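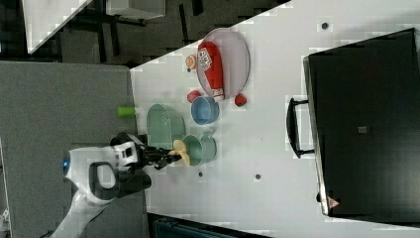
Muswood posts · February
Thread by Oddsson · posted Saturday, 7.40am

1/ Right, I've been promising a thread on sauces for ages and the kettle's on, so let's go. Specifically: the cheap, everyday, cupboard-and-fridge-door sauces that we all grew up with and never think about. I love them. I think about them far too much.

2/ Starting with ketchup, obviously. It began life as something completely different! The word most likely came into English from a fermented fish sauce in south-east Asia, and for a good long while "ketchup" over here meant a thin, dark, salty liquid you made at home.

3/ Mushroom ketchup was the big one. Walnut ketchup too. People made it with oysters and anchovies. Tomatoes turned up fairly late to their own party.

4/ I made mushroom ketchup last autumn and I can't recommend it enough. Chop your mushrooms, salt them heavily, leave them overnight in a bowl with a cloth over, then simmer with vinegar, mace, a clove or two and plenty of black pepper. Squeeze it all through muslin. Your kitchen will smell like a very old pub (in a good way).

5/ It keeps in the fridge and a teaspoon of it in gravy is wonderful. Also in a cottage pie. Also on cheese on toast, where I'd put it up against any brown sauce going.

♥ 90 ↻ 15 💬 8

6/ Speaking of brown sauce! Dates and tamarind. That's where the fruity, sour, dark thing comes from. I went years without reading the label and just assumed it was ketchup that had been left on the hob.

7/ Bacon sandwich rules in this house: brown sauce on white bread, red sauce on a roll. I can't defend it. My sister does mustard and we've agreed not to discuss it before nine in the morning.

8/ Now salad cream. I know, I know. But hear me out, because homemade salad cream is a proper treat: hard-boiled egg yolks pushed through a sieve, mustard, a pinch of sugar, vinegar, then double cream stirred in slowly until it looks like custard. Over new potatoes and spring onions it's heaven.

9/ Use the whites too, chopped up small and scattered over the top. Don't bin them!

10/ Mint sauce next. Fresh mint, boiling water, sugar, malt vinegar, and that's your lot. Chop the mint with the sugar already on the board, it grips the leaves and stops them flying everywhere. My gran's trick, and I still do it every time.

11/ If you only ever have it with lamb, try a spoonful stirred into mushy peas. Or into plain yoghurt with cucumber. I had it on a chip shop fishcake in January and thought about it all the way home on the bus.

12/ Apple sauce: Bramleys, a splash of water, a knob of butter, lid on, done in the time it takes to lay the table. I leave the sugar out until the end and taste as I go. They vary so much from one bag to the next.

13/ Horseradish. If you're grating your own, open a window. I did a root the length of my forearm with the back door shut and had to go and stand in the garden.

14/ A few of you have asked about making tomato ketchup at home. Yes, do, but go in expecting something looser and sharper than the bottle. Tinned tomatoes are fine out of season. Onion, celery, a bit of ginger, allspice, cider vinegar, brown sugar. Cook it down for longer than you think, blend it, sieve it, then cook it down again.

15/ The spice I'd fight for is allspice. Leave it out and you've got a nice pasta sauce. Put it in and suddenly it's ketchup!

♥ 15 ↻ 3 💬 8

16/ Storage, as that's come up too: clean hot jars, fill them while the sauce is hot, lids on straight away, then into the fridge once they've cooled. I make small batches and we get through them. I'm no preserving expert, so if you want it to sit in a cupboard for months please follow a tested recipe.

17/ Still on my list to try: a proper piccalilli, a plum sauce for sausages, and the rhubarb one somebody sent me a few weeks ago, which sounds bonkers and I can't wait.

18/ What did your family have on the table that nobody else's did? Ours was pickled red cabbage juice on chips. Go on, I want all the strange ones. Off to put the potatoes in, will read replies after lunch.

8 replies · 3 shares
Contact · Copyright Muswood · Back to top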